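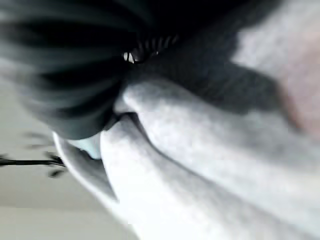 # Skokell garment-handling kit: safe use and good practice

The Skokell kit is for two-armed robots that pick up, fold and hang clothes in homes, care settings and small laundries. It consists of a pair of soft-limit grippers, wrist covers, a stop button on a lead and the Draltix rule card. This page sets out what the kit expects of the person running it. Please read it before ordering, as some rooms and some robots are not suitable.

**Order number:** 1,486 (standard), 1,437 (long fingers)

## Before you start

- Carry out your own risk assessment for the room. Ours covers the kit only.
- Keep the stop button within reach of the person in charge. It must not be left on a seat or under clothing.
- Check all cables at the wrists. Leave enough slack for a full turn, but no loop large enough to catch a sleeve or a hook.
- Mark out a clear area around the robot. Children and pets stay outside it while the arms are powered.

## Clothing

Empty all pockets. Close zips and poppers where you can, and remove belts, brooches and loose cords. Knitted items should go through at the slow setting, as a fingertip can go into a loop and pull a thread.

The grippers must never be used on clothes that somebody is wearing. This applies to scarves and shawls as well. The kit is not a dressing aid and has not been assessed as one.

Heavy and light items should be handled one at a time. If two have become bunched together, stop the arms and separate them by hand - pulling harder will not help.

## Furniture and fixings

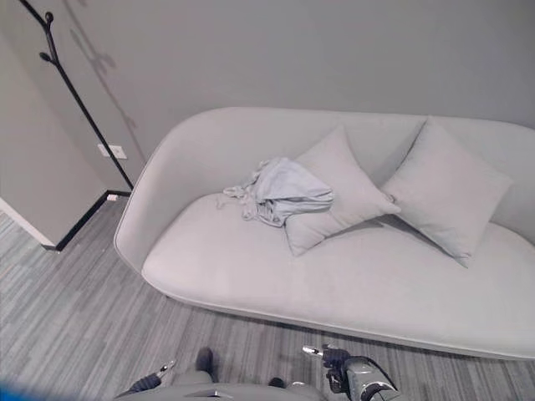 Soft seating is allowed as a work surface if it does not slide when pushed by hand. Set the lower height limit with the cushion pressed down. Scatter cushions may stay in place, but they must be entered in the room set-up or the arms will treat them as part of the load.

Coat racks need more care. A free-standing rack should be weighted or fixed before the robot hangs anything on it. Hooks at head height count as a hazard for anyone bending nearby, and the arms should approach them from the front only.

Keep fingertips clear of wall sockets. The factory setting is 12 cm and should not be reduced.

## Checks and records

| Check | When |
|---|---|
| Stop button | Start of every session |
| Fingertips, for burrs | Start of every session |
| Wrist covers and cables | Weekly |
| Grip force, using the Flesik gauge | Every 2 months |

Write the results in the logbook supplied. A burr of any size means the fingertip is replaced. Do not file it down.

## Training and spares

Henrike Wegener runs the half-day operator course, next held in November. Bernd Wegener deals with spare parts and returns. Fingertips from the older Böttcher set fit the same mount but have a higher force limit, and they must not be used with this kit.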